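Capítulo 6
Clasificación y reposición de los útiles de mesa

6.1 Objeto del capítulo

La recogida del servicio comprende tres operaciones: separar los útiles por tipo, depositarlos en recipientes de tránsito y reponerlos en su lugar de almacenamiento. El capítulo 5 trató el lavado y el secado. En las páginas que siguen se estudia la primera operación y parte de la segunda, con aplicación a dos familias de útiles frecuentes en el servicio de estilo asiático: los palillos y las cucharas de sopa de cerámica.

Se entiende por recipiente de tránsito todo contenedor abierto que recibe los útiles entre la mesa de clasificación y el armario. No es un recipiente de almacenamiento y no debe usarse como tal, aunque en establecimientos pequeños la distinción se pierde con facilidad. El recipiente de tránsito se define por tres magnitudes: longitud interior útil, altura de pared y radio de las esquinas. La longitud interior determina si el útil puede quedar tendido o si ha de apoyarse en una pared. El radio de las esquinas influye en la limpieza – una esquina viva retiene residuos – y en la facilidad con que los dedos alcanzan las piezas del fondo.

Los palillos se depositan en una sola dirección. Se admite una desviación pequeña entre piezas, siempre que ninguna cruce por encima de otra. Cuando la orientación es común, el conjunto puede tomarse en uno o dos agarres; cuando hay cruces, cada pieza debe retirarse por separado.

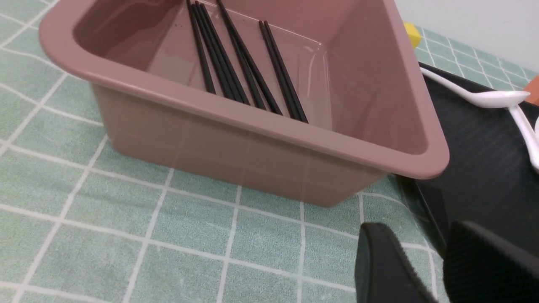

6.2 Separación por material

La regla general es no mezclar en un mismo recipiente piezas de distinta fragilidad. La cerámica se astilla en el borde de la cazoleta y en el extremo del mango, y el contacto repetido con piezas alargadas y ligeras, aunque no la rompe, acaba por marcar el esmalte. Por ello las cucharas se reúnen en bandeja y los palillos en cubeta.

La bandeja ha de tener reborde, pero bajo, de modo que permita deslizar la mano por debajo del mango. Las cucharas pueden quedar parcialmente superpuestas durante la clasificación. La superposición deja de ser admisible en el traslado, momento en que se alinean con los mangos paralelos y las cazoletas en el mismo extremo.

Respecto de la superficie de trabajo, conviene un mantel o tapete de color claro y uniforme, o bien con un dibujo regular de cuadrícula. La cuadrícula sirve de referencia para colocar cubeta y bandeja siempre en la misma posición. En la figura, cubeta con palillos a la izquierda y bandeja con cucharas blancas en el centro y a la derecha.

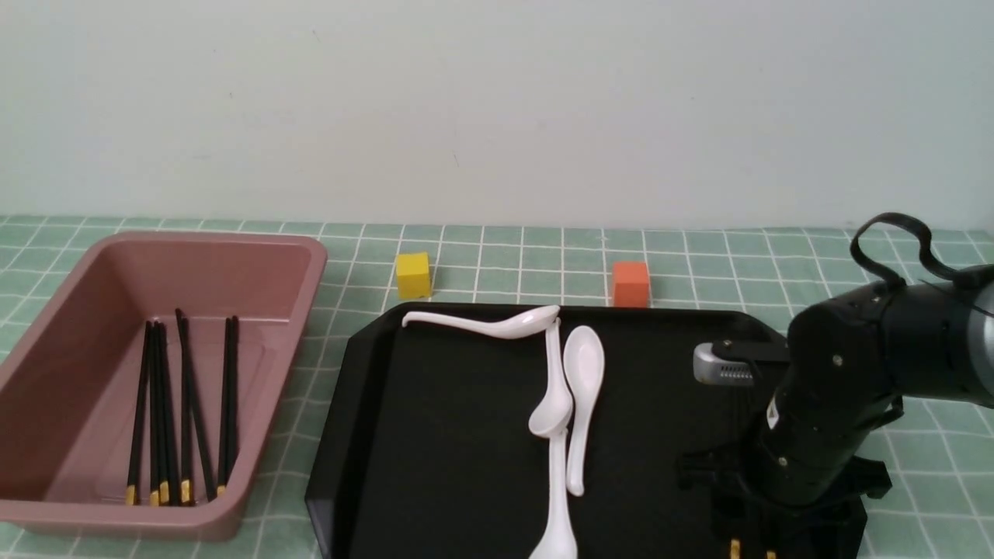
6.3 Agrupación y toma de los palillos

Una vez depositados todos los palillos, se procede a agruparlos. El procedimiento normalizado en este manual es el siguiente:

1. Identificar el extremo grueso. En algunos modelos lleva una banda o una punta de color.
2. Girar las piezas invertidas hasta que todos los extremos gruesos queden en el mismo lado.
3. Aproximar las piezas laterales hacia el centro de la cubeta.
4. Cerrar el agarre sobre el haz y enrasar los extremos contra el fondo.

El enrase es la fase que más se omite. Un haz sin enrasar se abre al introducirlo en el portapalillos y obliga a repetir la toma. Basta un apoyo breve y vertical contra el fondo; no es preciso golpear.

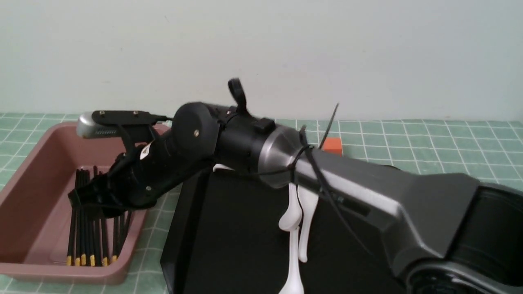 El tamaño del haz depende de la abertura del agarre y del diámetro de las piezas. Para lotes de 100 palillos se recomienda dividir el conjunto en varias tomas y no forzar el cierre, que deforma las puntas finas. Los restos impares se apartan y se emparejan al final del turno. El cálculo del número de tomas se desarrolla en el apartado 6.5, y la tabla de diámetros figura en la página 66.

Comentarios de los lectores

Tímea Kiss
En 6.3, paso 2, ¿se giran las piezas dentro de la cubeta o se sacan? En mi cocina las sacamos y se pierde bastante tiempo.

palillera27
Dentro, si la cubeta es ancha. Con las estrechas no hay manera.

M. R.
Falta decir qué se hace con los palillos desparejados de distinto largo. El capítulo 5 tampoco lo trata.

Contenidos relacionados
Capítulo 5. Lavado y secado de útiles
Capítulo 7. Portapalillos y cajones divididos
Ficha 27. Cubetas Mondetti: medidas interiores
Anexo: bandejas de servicio Kekana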